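Votitz V2 Home Movie Projector

I watch a lot of movies, mostly old ones, and I went through two cheap projectors before I started selling the Votitz in my shop. I wanted something that could handle a gloomy black-and-white ghost story without turning every shadow into gray soup. This one does it, and I've been using mine since February!

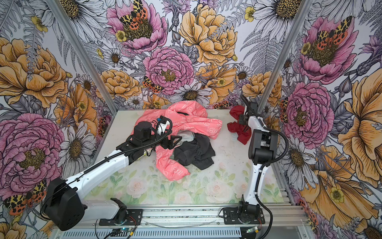

The picture is bright enough for a room with one lamp on (I like a lamp on, my popcorn ends up on the rug otherwise). It takes HDMI and USB, and the remote is a decent size.

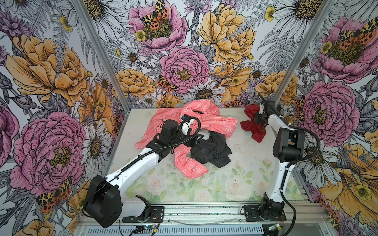
Sound is where I'd spend a little extra. The built-in speaker is fine for cartoons, but for a musical or a big snowy finale I plug in the Roltus soundbar, and wow, what a difference. The cable comes with the bar.

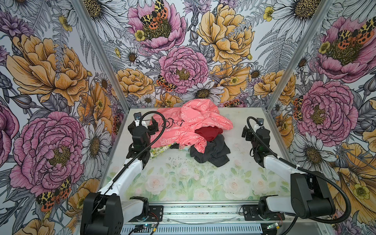
Screen not included. I use the Hutsuliak pull-down, and a plain white wall works too if it's smooth.

Item number: 3060
Price: $300
Lamp warranty: 1000 hours
Ships with: remote, power cord, lens cap

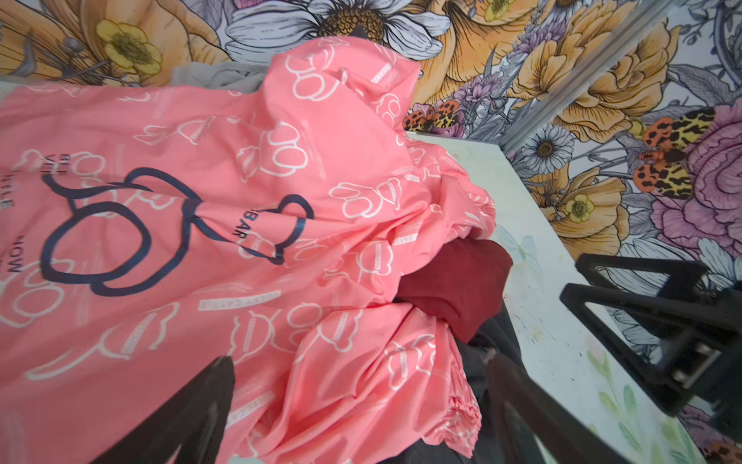
If you already own the older Vulach model, your ceiling mount will fit, so don't buy another one. Same screws and everything. Black is sold out for now, white is ready to ship.

Page updated 9/20/20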